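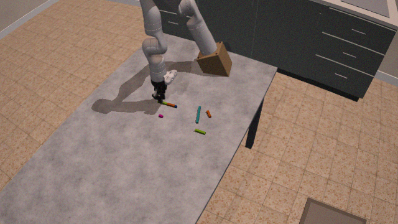 Sim, kitchen layout, two arms, table with the small blocks out

From: Tadhg Ó Flaithearta
To: Treltholm home arm builders list
Date: 6 October 2018
Subject: Re: sort by color or sort by length first?

Hi Gareth and everybody,

Gareth Tunstall wrote:

> Looking good, but before you print another set of fingers, have you
> decided what the thing is supposed to DO? Sorting by color is easy
> and you'll be bored in a week. Sorting by length is where I got
> stuck with Mundarier, because two bars lying near each other looked
> like one bar to my code. Also, are you still running everything in
> the sim at the slow rate? And what happened to the second arm? Last
> I heard you were going to leave it out until December.

Ha, okay, you got me on the last one. December was the plan, and then I had a rainy week and the second arm went into the model anyway. It's just a copy of the first with the base moved over (I renamed all the joints by hand, 2 a.m. stuff, do not recommend). The real one is still a pile of tubes on my bench in the garage, so for now it only exists in Wuisan.

On what it's supposed to do: I want both! Color first, then length inside each color. The render at the top is what I'm working with at the moment. You can see why length is interesting, there's an orange piece right at the gripper tips and then the short orange block over by the teal bar, and lime green turns up in both places too. So a plain "go get the green one" isn't enough, it has to know which green one. The tiny magenta block is my stress test. If the fingers can take that one off the table without knocking the row next to it, I'll be a happy man.

Your two-bars-look-like-one problem bit me too. The teal bar, the short orange one and the lime one are all bunched up on purpose, to make the finder sweat. Splitting by color before doing any outlines fixed most of it for me. It still falls over when two pieces of the same color touch, and I don't have an answer for that. If anybody here does, please shout.

Sim rate: no, I bumped it up. I'm at 2000 steps a second now and the blocks stopped doing that buzzing thing where they creep across the table on their own. Out of the last 119 pick attempts, 77 got the piece off the surface and kept it there. Most of the misses were the fingers coming down a hair too high and closing on nothing. I think my wrist offset is wrong, and I've been too stubborn to go measure the printed part again.

One thing I could really use help with is shadows. The arm throws a big dark one across the tabletop, and with the mottled gray concrete-looking surface I picked, my threshold gets confused over on that side. I tried a plain white top and everything worked great, but my workbench isn't plain white and it never will be, so that felt like cheating. Has anybody tried turning the light direction randomly between runs? Tatonis has a setting for it but the help page is one line long and the line is wrong.

Gareth, do you still have the finger files from your 4 mm version? Mine are the chunky ones and I'd like to try something skinnier before I burn more filament. No rush, whenever you're next at that computer.

Oh, and I moved the joint limits into their own file, so if you pulled my model before today, pull it again or the elbow on the second arm will fold right through itself. Kind of fun to watch the first time.

Tadhg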